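Why Does Soap Work? (And Why Water Can't Do It Alone)

Hi again! Last month a reader wrote in with a question I have been chewing on ever since. Her grandma told her to go back and wash her hands "properly this time," and she wanted to know what was so wrong with a quick splash. Her hands looked clean. They even felt clean. So what's the big deal with soap?

I love this question, because I was a champion splasher when I was a kid. I could be in and out of the bathroom in 2 seconds flat. Then one day I fixed my bike chain, got black grease all over my fingers, and ran them under the faucet for ages. Nothing happened! The water just rolled right off, and I ended up wiping grease on my sister's towel (sorry, Yanti).

So let's start with that grease.

Oil and water don't mix

You've probably seen this one at dinner. Pour a little salad oil into a glass of water and it floats up to the top in a shiny yellow layer. Stir it like crazy and it breaks into little blobs, but wait a bit and they all drift back together again.

Water is made of teeny tiny pieces called molecules. Water molecules really like to hang on to each other, and they don't hang on to oil much at all. Your skin makes its own oil all day long, which keeps it from getting dry and crackly. Dirt sticks to that oil, and so do germs. When you rinse with plain water, some of the dirt does wash away, but a lot of the oily stuff stays right where it was.

Meet the soap molecule

Soap molecules are long and skinny, a bit like a tadpole. The head loves water. The tail can't stand water, but it loves oil!

When you rub soap on your hands, all those tails go looking for something oily to poke into. They stick themselves into a speck of grease from every side, with their heads facing out toward the water. Pretty soon the speck is wrapped up in a little ball of soap. Scientists call that ball a micelle (say "my-SELL"). The outside of the ball is all heads, and heads love water, so when you rinse, the water can grab the whole thing and carry it down the drain, grease and all.
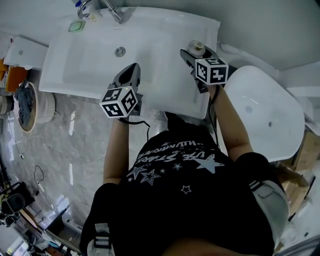
A bathroom washbasin, the place where soap and water usually meet.

What about germs?

This part is my favorite. Some germs, like the viruses that give you the flu, wear a thin coat made of fatty stuff. And what do soap tails love? Yep, fatty stuff! The tails wiggle into the coat and pull it apart, and a flu virus without its coat can't make you sick. Other germs are tougher than that, but soap still helps loosen them from your skin so they get rinsed away.

It does take a little time, though. The tails have to find their way into all the creases, and that's why grown-ups keep going on about 20 seconds of scrubbing. Get between your fingers, do the backs of your hands, and don't forget your thumbs. I always forget my thumbs.

Try it: the runaway pepper

You'll need a shallow bowl, some water, ground pepper and one drop of dish soap.

Fill the bowl halfway and let the water go still. Sprinkle pepper all over the top. Now poke the middle with a clean finger. Not much happens, right? Next, put the drop of soap on your fingertip and poke the middle again.

Whoosh! The pepper zooms out to the sides. Water has a kind of stretchy skin on top called surface tension, and the soap makes it weaker in the middle. The stronger skin around the edge pulls away and takes the pepper with it. If you want to do it again you have to wash the bowl out really well first, or the leftover soap will spoil it. (Ask me how I know.) Please don't rub your eyes while you've got pepper on your fingers!

A question from the mailbag

Syahrul wants to know if more bubbles means more cleaning. Good one! Bubbles are just air trapped inside thin walls of soapy water. They're fun, and they show you there's soap around, but it's the rubbing and rinsing that do most of the work. Some soaps hardly bubble at all and still clean just fine.

Next time I'll be answering a question from Jarmila, who asked why fingers go wrinkly in the bath. Got a guess? Send it in before then!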